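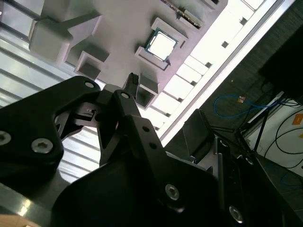
## 5.3 A silent failure in the seating stage

**Figure 4.** Wrist view over the fixture tray, with a processor in its holder near the top. The small black connector block is directly above the fingertips.

Of the 151 insertion trials in the May series, the ones that stopped with an error were the least trouble. The arm halted, the log named a reason, and someone reset the tray. The eight trials discussed in this section finished normally, reported success, and left the processor sitting high on one side of its holder. We found them by hand, after the success rate had already been copied into a slide.

The seating stage (Section 3.4) ends when two conditions hold together: the vertical force at the wrist passes a threshold, and the fingertip height falls within a tolerance band around its taught value. The reasoning was that a tilted chip would stop the fingers early and so fail the height test. We were pleased with this reasoning and did not test it on a tilted chip.

### 5.3.1 What went wrong

The controller, Jollel, estimates fingertip height from joint positions and a fixed model of the gripper. The model treats the finger linkages as rigid. Under load they give a little at the pivots, and the joint encoders know nothing of it. A chip resting on the wall of its holder pushes one finger back, the linkage takes up the play, and the arm carries on down to the taught height with a clear conscience. The force threshold is then met by the wall. Both conditions hold, both for the wrong reason, and the program moves on to the next pocket.

The wrist camera was no help, although it had a view of the part for much of the approach. Grirnow, our visual check, looks for the outline of the heat spreader and compares its center with the center of the holder. A slight tilt barely moves the center. It does change the brightness of the metal, which varies so much under our overhead lights that we had earlier taught the check to ignore brightness altogether. That change was listed in our notes as an improvement.

### 5.3.2 Reproducing the fault

Reece Tunstall reproduced the failure by shifting the taught pose sideways in small steps and repeating the seating motion at each one. Small offsets were absorbed by the holder, and large ones tripped the lateral force limit as intended. Between the two lay a narrow range in which the chip caught on the wall and the run was reported as good. The taught pose had drifted into this range after the tray was unbolted for cleaning and put back by eye. The procedure called for the alignment pins - the pins were in a drawer.

A second arm at the Stockdale site, running the same program with stiffer fingers, stopped with a height error at every offset in the range. We take this as support for the linkage explanation, with the caution that the two arms differ in other ways too, including who maintains them.

### 5.3.3 Changes made

We made 2 changes. Jollel now records the slope of the force curve during the last part of the descent, since contact with the wall gives a softer rise than contact with the floor of the holder. After release, the fingers also return at low force and touch opposite corners of the heat spreader in turn. A difference in contact height flags the part for inspection. The touch adds nine seconds to each cycle, and the Ornholm scheduling results in Section 6 include it.

Neither change addresses the play in the linkage, which remains as delivered. All rates in Table 3 have been recomputed with the eight trials counted as failures. The slide has been withdrawn.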